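Bolsas para papelera Rarkby, serie Erraji, negras
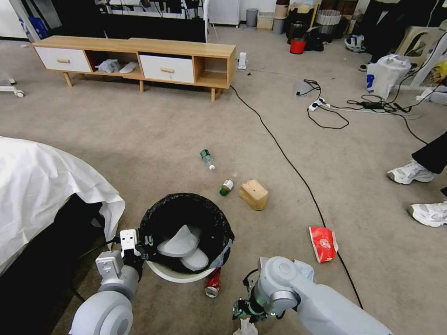 Bolsa de polietileno de baja densidad reciclado, soldadura de fondo plana, sin autocierre. Referencia 1041. Se suministra en rollo precortado de 47 unidades; caja de 3 rollos. Admite papeleras redondas de oficina con el borde vuelto hacia fuera. No apta para residuos cortantes ni líquidos.

Colocación: desplegar, asentar el fondo y doblar el sobrante sobre el borde. Almacenar en lugar seco, sin luz solar directa.

La variante con cinta de cierre (serie Isau) se pide por separado.

Última actualización: 2022-01-22

Imprimir | Enviar por correo electrónico

Comentarios

Mechthild Eder: El precorte mejora respecto al rollo anterior. La etiqueta sigue sin indicar la galga.

Warrick Katene: ¿Sirve para la papelera Nusorau alta? En la mía el doblez queda corto.

M. Eder: En la alta no llega. En la baja sí.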